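The Plain Stitch Deserves More Time

Opinion
07/12/2020

The revised teaching plan at Laltesitz proposes to shorten the period given to the simple interrupted stitch and to bring forward the continuous and buried methods. The proposal has been made in good faith. The timetable is crowded, trainees are keen to move on, and the interrupted stitch looks, to anyone who has watched it done well, like something that can be learned in an afternoon. It is the view of this writer that the change would be a mistake and should be deferred until at least April.

The interrupted stitch is easily described. The needle enters the skin on one side of the cut, passes beneath it, and leaves on the other at the same distance from the edge. The thread is tied, the ends are trimmed, and the whole is repeated a little further along. Each stitch stands by itself. If one fails, its neighbours continue to hold, and if one must be removed early to let a wound drain, the rest may be left where they are.

That independence is the reason it has remained in use, and it is also the reason it teaches so well. A continuous stitch shares its tension along its length, and a learner may finish a line of it without knowing at which point the hand went wrong. With separate stitches the error stays where it was made. A bite taken too shallow shows itself as an edge rolling inward. A knot pulled too hard leaves the skin puckered beneath it. The trainee can look at the fault, cut out that stitch and place another.

Under the present arrangement each trainee has 18 supervised hours at the practice bench before attempting anything further. The revised plan would reduce this to five. Supporters of the reduction point to the teaching log, which records 3815 practice closures over the life of the course, and observe that the great majority were marked satisfactory at the first attempt. The figure is correct. It should be read with some care, however. A closure is marked satisfactory if the edges meet and the knots hold. The log has no column for spacing, none for the depth of the bite, and none for the length at which the tails were cut. A trainee may be passed on all counts and still have habits which a supervisor would wish to correct.

Spacing is the most neglected of these. Beginners tend to place the first stitches with great attention and then to hurry, so that the gaps widen towards the far end. Others begin at one end, reach the other, and discover a spare fold of skin for which there is no remedy except to take several stitches out. Both faults disappear with repetition, and there is little evidence from our own benches that they disappear with anything else. The common advice to place the first stitch in the middle and divide each half in turn is sound for long cuts, but working steadily from one end remains the better exercise for judging distance by eye.

The knot is the second matter. It ought to sit to one side of the cut, snug, with the edges just meeting. Trainees are told this on the first day and most can repeat it. Considerably fewer can do it when the thread is slippery and the earlier tails are catching in the new loop. Tails left too long are a nuisance to whoever works next to them, and tails cut too short may let the knot slip. There is no rule that replaces having done it many times on a surface that behaves something like skin.

On that last point the School should be frank about its materials. The two boxes of Flenoma pads bought last year are firm and a little too forgiving: they accept a poor bite without tearing, and the edges return to position almost of their own accord. The older Sandex pads were less pleasant to use and taught more. If the bench hours are to be reviewed, the pads should be reviewed with them.

It has been said that the half-finished line is of no interest and that only the completed closure should be assessed. The contrary seems more reasonable. A partly closed cut shows the joined edges and the open ones side by side, and an assessor who looks at that stage can still ask for a correction before the line is complete. The marking sheet should contain a place for it - a single line would be sufficient.

Stitches tied along one part of the cut, the remainder still open.
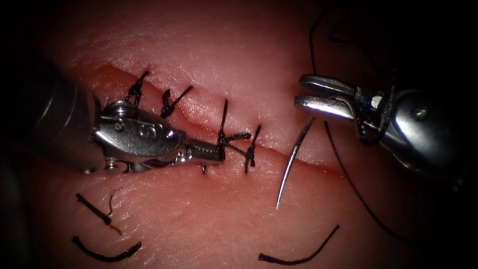
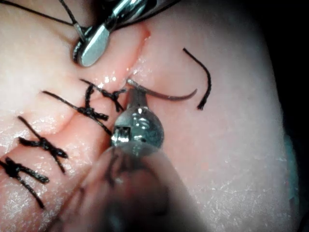
Si-woo Ki has objected, in a letter to the teaching office, that an inspection halfway along would break the trainee's rhythm and that rhythm is itself part of the skill. The letter adds that the buried stitch is the one most often done badly on the wards, and that hours must be found for it somewhere. The second argument is a serious one. More than two of the present lecture sessions could be given up for that purpose with small loss, and the bench hours left as they are. The teaching office is asked to consider that course before the revised plan is adopted.

Comments

Ji-hoon Won
I agree on the spacing. My own stitches were fine at the start and dreadful by the end for weeks, and my closures were all marked satisfactory.

benchside
Please do not bring back the old pads. They split along the edge if you so much as looked at them.

J. Joo
Could the marking sheet be shared with outside tutors? We assess only the finished line and I should like to try the other way.

Contact the teaching office | Copyright Laltesitz | Back to top

This site uses cookies to remember your reading preferences. Accept | Manage settings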